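Home | Rides | Gear | About

September 11, 2021

So I finally did the Wadwood gravel race, all 182 kilometers of it, and my legs are still mad at me! I'd been training since May (mostly hills, plus way too many snacks) and figured I'd be fine.
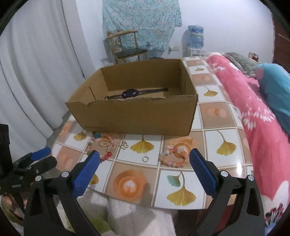 You went out too fast, my brother told me at the second feed stop, and he was right. I had 23 left to go and roughly nothing in the tank. Finished anyway, and I'm already signed up for Helura.

Filed under: Racing, Gravel

2 comments

dustyspokes: Congrats! That last climb is awful.

mel_r: See you at Helura!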